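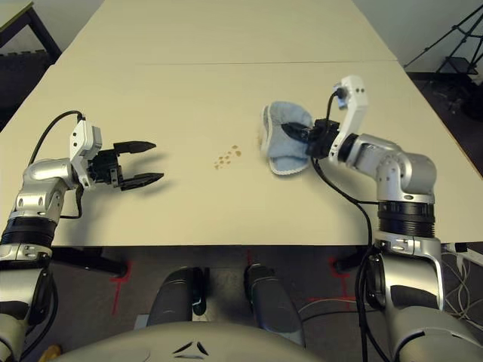
Handout 4: Writing the Budget for a Two-Arm Work Cell

Welcome back, everyone. Last time we got as far as choosing a task, and most of you picked table wiping, which I was very glad to see. It is cheap to set up, it is easy to explain to whoever signs the check, and a towel and a few brown stains on a pale tabletop will teach you a great deal about where the money goes. Please bring your task sheet to class, since we will be filling in the cost column next to it (pencil is fine, and probably wiser).

4.1 Start with the table

I know you all want to start with the arms. Everybody does, and I did too, the first time I had to plan one of these at Jemesley. But the table decides how far the arms must reach, and the reach decides which arms you can even ask a price for, so please be patient with me and measure the furniture first.

Two tables pushed end to end will do nicely for wiping work. You get a long surface and you can pull them apart when the next project wants the floor. Do remember the seam, though. A towel dragged across a join between two tops can catch if one sits higher than the other, so put a line in the budget for leveling feet. A matte top in a light color is worth asking for as well, because stains show up on it and the overhead lights don't glare back at you.

4.2 Arms, grippers and the parts in between

When a quote arrives, check whether the gripper is in it. I mean this very seriously! Our first quote from Trerkov looked wonderful until somebody noticed that it stopped at the wrist. Plain parallel grippers, the kind with two flat tapered fingers, are fine for picking up a towel, and you can leave fancy hands for next year's request.

Then there are the small pieces between arm and gripper: wrist brackets, cables, connectors, screws. Count these per arm and then add a spare of each. A cable that loops over a wrist bends every time the arm moves, and I would treat it as something you use up, like printer paper. Barrera sells ours by the bag, and we order in June so that they come before the fall group starts.

4.3 The floor

Students skip this section every year, so I have made it a section. Walk around your planned cell and write down what has to be on the floor:

- colored tape to mark positions, so that things go back where they belong after cleaning
- power strips, with more outlets than you think you want
- cable covers or channels for anything a person might step over
- any stands or tripods, and the space their legs take up

None of it costs much. All of it gets forgotten, and then it gets bought in a hurry at the full price.

4.4 Supplies you will use up

For wiping, this means towels, whatever you are spilling, and something to clean up with when the robot has finished its turn. Buy towels all of one kind. My colleague Volker Rothe once stocked a cell with whatever was on sale, thick ones and thin ones together, and spent a long afternoon working out why one grasp setting would not suit them all. Pick a towel color that stands out from the tabletop, too; light blue on cream is a pleasant pair and easy to tell apart.

4.5 A small worked sum

Say your plan calls for 17 towels per group and you have 8 groups through the year. Multiply before you call the supplier, please, and then look at the pack size. If Disarport sells them in packs of 100, you need two packs, and the leftovers go in the cupboard for next year. Now suppose the whole supplies line comes to 527 dollars. Write 527, and show how you got there. Reviewers are much kinder to an odd number with its working shown than to a round one that came from nowhere.

4.6 For next time

Bring one page with your table measurements, a sketch of the floor, and two quotes for the arms with the gripper listed on its own line. If a supplier hasn't answered yet, write down the day you asked and carry on with the rest. We will go through the service contracts together, and that takes a while, so a cup of coffee beforehand would not be a bad idea.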